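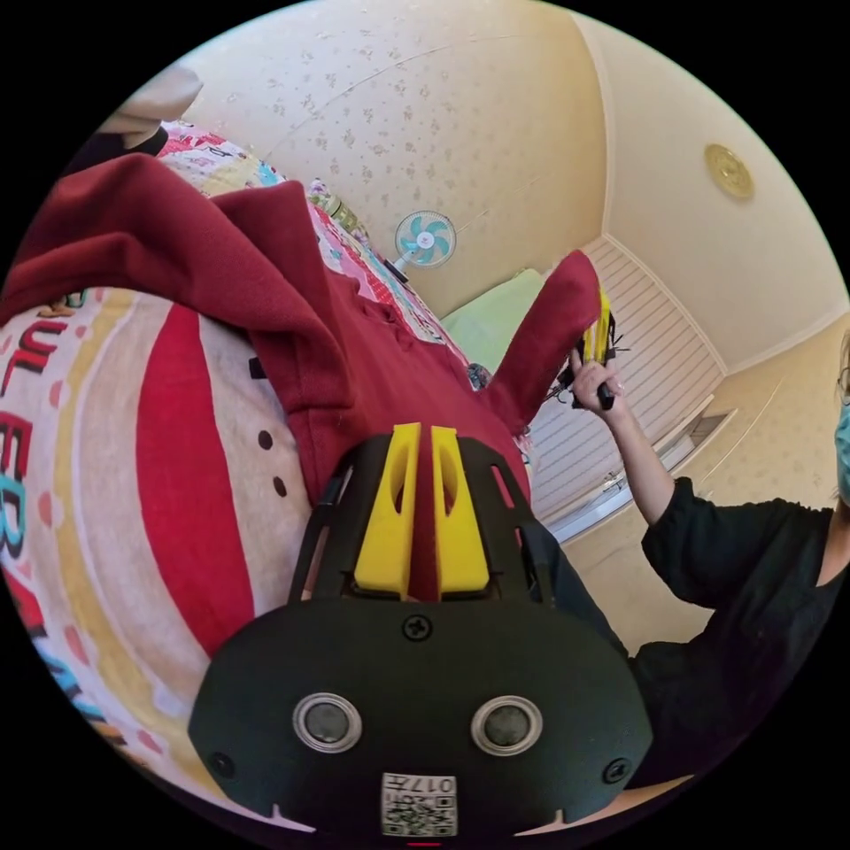

4. Fold the sweatshirts

Now for the fun part! Sweatshirts take up more room than anything else in the Faltwood drawer kit, so a good fold really pays off. A bed makes a great work surface, and you can leave the bedspread on.

4.1 Spread the sweatshirt out, front side down. Lift each sleeve and shake it a little so the heavy creases drop out.

4.2 Smooth the body from the collar to the hem with flat hands.

4.3 Fold one side in to the middle of the back, then lay the sleeve straight down along it. Do the same on the other side.

4.4 Bring the hem up to just below the collar, then fold in half again — you should have a neat block that stands up on its own edge.

Note: Thick knits spring back. Press the block for a few seconds before you let go. Hooded styles get one extra step, see section 5.

Caution: Check the pockets first! Pens and lip balm can leave marks that won't wash out.

4.5 Stand the block in the wide compartment with the fold facing up. Dark reds look wonderful next to grays, but any order you like is fine.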